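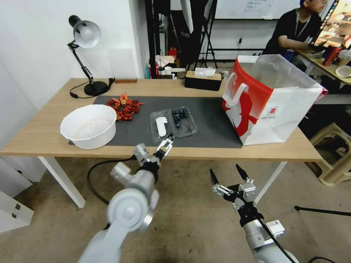
Thursday. Up at 5:40, before the alarm. Rain on and off until ten, then gray. The knee was fine on the stairs and bad on the way down to the bus, same as all week.

The water bill came yesterday and I opened it with my coffee. 452 dollars. Last quarter was under a hundred. I read it three times and then went down and looked at the meter, and the little red triangle was turning with every tap in the house shut off. So that's a leak. Closed the valve under the upstairs toilet and it kept turning. Closed the one behind the washer and it kept turning. Whatever it is, it's between the meter and the house, or under the slab, and I don't want to think about the slab.

Called Dimitrov Plumbing at eight when they open. The woman on the phone said first available was Monday between noon and four. I said the water was running right now. She said was it coming up anywhere, and I said no, and she said Monday. I asked to be put on the list for cancellations. Then called the water department to ask if they forgive any of it. They do, once in five years, if you send in the repair receipt with a form. The form is on the website. The website was down.

Bus to work. Missed the 7:55 obviously, and the one after that didn't stop. Got in at 9:20 and made up the time at lunch. Spent most of the day on the Praler account, which has been wrong since they moved offices and kept both addresses active. Every invoice goes to the old one, comes back, and gets sent out again with a late fee on it. I took off the late fees for August and September. I'll do the rest tomorrow if the system lets me back in. It locked me out at three and the help desk ticket number is 3631, writing it here because I threw away the sticky note with the last one on it.

At four I shut the office door and called the Ilano about the reunion block. They are holding 54 rooms until the end of the month. After that it's whatever is left at the regular rate. I said I understood. I wrote to the cousins' list again with the date in the subject line this time. Three answers by the time I got home, one of them asking what the date was.

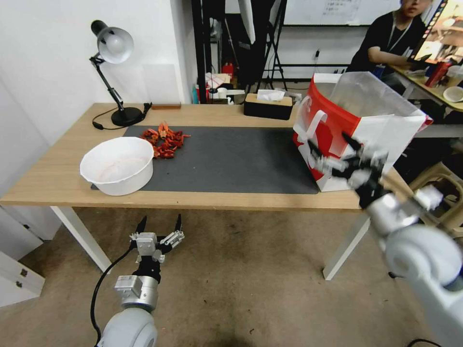

Came home by way of the hardware store and bought a length of steel rod with a wooden handle, the kind you push into the ground to feel for soft spots. Nineteen dollars. Walked the line from the meter to the front wall twice, pushing it in every couple of feet. Hard, hard, hard, and then right by the hydrangea it went down like cake. I did it again a foot over and got the same thing. The rod came out with wet clay on it, but it rained all morning so I can't swear to anything. Put a brick there to mark the place. If it is the hydrangea I would be glad, all things considered. It's a shallow run there and they wouldn't have to touch the driveway.

Shut the water off at the street for the night. It took both hands and the long wrench. Filled the kettle, two pitchers and the soup pot first, and the upstairs tub a third of the way for flushing. Should have showered before I did all this and didn't think of it until the valve was closed. Washed at the sink out of a pitcher.

Supper was eggs and the end of the bread. Paid the electric (no surprises there) and moved 617 over from savings to cover the water and whatever Dimitrov charges to walk in the door. That leaves the car insurance for the next check. I had meant to put new tires on before the cold and that can wait until November.

Read for half an hour. I'm still on the Amari book, the long chapter about the canal strike. I keep losing track of which brother went to the capital and which one stayed. Went back nine pages to check and it was the younger one who went. Might start a list inside the cover.

The rain has started up again. Turn the water on at six, read the meter before and after, write both down. Call about the cancellation list. Try the form again. Return the wrench next door.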